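Robot Learning, Handout 4: Gathering Demonstrations

Notes by Kobe Verbeke. Bring these to the practical, along with the scene sheet from Handout 3.

By now you have trained a small policy on data that somebody else collected, and you have complained about the data. This week you collect your own, and next week another pair will complain about yours.

Terms first. An episode is one attempt at one task, from reset to stop. A demonstration is an episode you are willing to show the learner. A dataset is a folder of demonstrations plus enough written information that a stranger could use it without ringing you up. Most student datasets manage the folder.

What the learner gets

At each step we store the camera view, the joint positions, how far the gripper is open, and the command you sent. The task instruction is stored once per episode, as a plain sentence. The learner has no access to your intentions. If you hover over an object while deciding which way to approach it, the recording says that the correct thing to do above an object is to stop and hover. Last June we had a policy that paused before every grasp with great solemnity. It had learned this from Kobe De Smet, who was drinking tea with his other hand.

So decide before you press record. Plan the grasp, do it at a steady pace, stop when the task is done.

Scenes

We work in the Peria simulator, which builds each scene from a seed: table, floor, wall, objects and where they land. Expect odd company on the table. The object library was put together for variety, and good taste was not consulted. The seed also picks materials, so you will meet tabletops that behave differently under the lights, and the learner should meet them too. 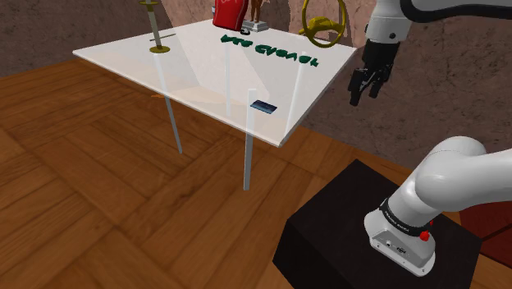

Fig. 1. A Peria scene with a see-through tabletop. The steering wheel lies towards the back right corner, near the gripper.

Scenes like the one in Fig. 1 are good value. The table legs show through the top, so a policy that has learned to find the table by looking for one flat, solid colour will have a hard time. There is raised green lettering across the surface, and it doesn't spell anything useful, so please stop trying to read it. Look as well at the tiny orange object on the floor under the left part of the table. Things on the floor are not task objects. Don't write an instruction about them, however sorry you feel for them.

Objects at the far edge may be only partly in view. The figurine in Fig. 1 shows its legs and not much else. You may keep such a scene, but choose a target that the camera can see properly. "Pick up the yellow steering wheel" is a fair instruction. "Pick up the statue by the head" asks the learner to take your word for it.

Writing instructions

Use the words you would use to a person across the room. Name the object and, if it helps, its colour. Write left and right as the camera sees them. Leave out "carefully", which every pair adds and no pair demonstrates.

Vary the wording between episodes. Five recordings labelled with the same sentence teach the learner that sentence, and it will look at you blankly when you say "grab" instead of "pick up".

What to keep

Keep slow episodes, slightly ugly episodes, and episodes where you missed the first grasp and recovered. Recoveries are worth having, as your policy will need them far more often than you did.

Throw away any episode where the target was knocked off the table, where the instruction names the wrong object, or where you changed your mind halfway. Mark it as rejected and give the reason. Don't delete it. The rejected pile is part of your mark, and an empty one makes me suspicious.

Practical

Each pair records 17 episodes across at least five seeds. Eight of them must be picks and four must be pushes. The rest are your choice, within the limits of the Trindade task list. Swap operators halfway through, so that the learner isn't copying one person's habits.

Upload to the Barside folder under your pair name. "final", "final2" and "final_really" are all taken.

Question to discuss before you start: if the starting position of the arm never changed, what would your policy learn that you didn't mean to teach it? Write your guess at the top of your log, then check it once you have trained.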